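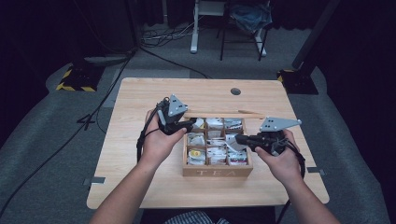

Break Room Tea Box: Inspection Checklist, With Comments

Search this site Enter keywords Go

Reading time: 5 minutes

Checked 5 August 2023 by Gil-soo Song, Pollgate building, second floor.

I was asked to run the hospitality checklist on a tea box. The checklist is Rakeo's and it has 40 lines. Most of them are about urns and milk, and we have no urn on this floor and I don't drink milk, so I've kept the lines that apply and left my remarks under each. Where I think a line is silly I've said so and filled it in anyway.

1. Container is suitable for food storage.
Marked: PASS, WITH DOUBTS
It's a wooden box with TEA engraved on the front panel. Fine. The engraving tells you what is supposed to be in it and nothing else. The form wants "material and finish." Wood I can do. Finish I can't, there was no paperwork with it, and the supplier's page says "natural" and leaves it there.

2. Container has a close-fitting lid.
Marked: FAIL
There is no lid. The catalog calls this "open presentation style." I call it a box without a lid. Sachets are wrapped, so I'm not going to lose sleep, but dust settles on wrappers too and then people tear them open over their cup. Either buy a cover or wipe the thing down every week and sign for it.

3. Compartments are intact and dividers secure.
Marked: PASS
Nine compartments, three by three. The dividers are thin. I pushed each one with a fingertip and none came out. Check again in October, after a couple of months of people digging around in there.

4. Compartments are not overfilled.
Marked: NEEDS ATTENTION
Every one of them is packed. I know a full box looks generous. It also means you can't get one sachet out without dragging up its neighbors, and that's how wrappers get torn. Take a few out of each row. The spares can go in the cupboard.

5. Contents are individually wrapped and labeled.
Marked: PASS
Small white sachets, printed in red, black and yellow. Wrapped is the part I care about. I'm less impressed by the idea of a nine-way selection when the sachets look this much alike from above. If there is a caffeine-free one in there, give it its own compartment and put a label on the divider.

6. Best-before dates checked.
Marked: NOT DONE
The date is on the outer carton, and the carton went out with the recycling before I got here. So what exactly am I meant to check? The last order was for 500 sachets and at the rate this floor drinks tea I'd like to know when they were packed. Keep the carton flap next time. Tape it inside the cupboard door.

7. No loose items on or in the container.
Marked: FAIL
Long thin wooden stick lying across the top, chopstick sort of thing. It sticks out past the right side of the box. Not a stirrer that I recognize, and if it is being used as one then it shouldn't be resting on the tea between cups. Move it to the cutlery drawer or throw it away.

8. Surface is level, stable and clean.
Marked: PASS
Light wood table, rounded corners, which I like at hip height. Box goes in the middle, and it should stay there. There's a small round cable hole in the top, behind the box on the right. Don't put the kettle lead through it until somebody from Lâm has looked at the outlet. Their quote for the outlet was 3,490, and I've asked for that to be explained.

9. Surface free of tape and residue.
Marked: MINOR
Two bits of gray tape, one on the left edge and one on the right. Tape edges collect grime. Peel them and clean under them.

10. Floor around the station free of trip hazards.
Marked: NEEDS ATTENTION
Long black cable running at a slant over the gray carpet on the left. People walk with hot cups. Reroute it or put a cover strip over it. A cone is not a fix, I've seen how long cones last here.

11. Hand-cleaning available within reach.
Marked: NOT DONE
The form says "within reach" and doesn't say whose. Nearest sink is in the corridor. Left blank.

Follow-up: lines 2, 7 and 10 first. Send the signed copy to form box 186, not to me.

Comments (3)

Đức Vương
The lid was an extra on the Otum order and we were told to skip it. I can get it added. Agree on the cable.

second floor east
Please don't thin out the rows, they're empty by lunch as it is.

Gil-soo Song
Then refill it from the cupboard at lunch. Line 4 stands.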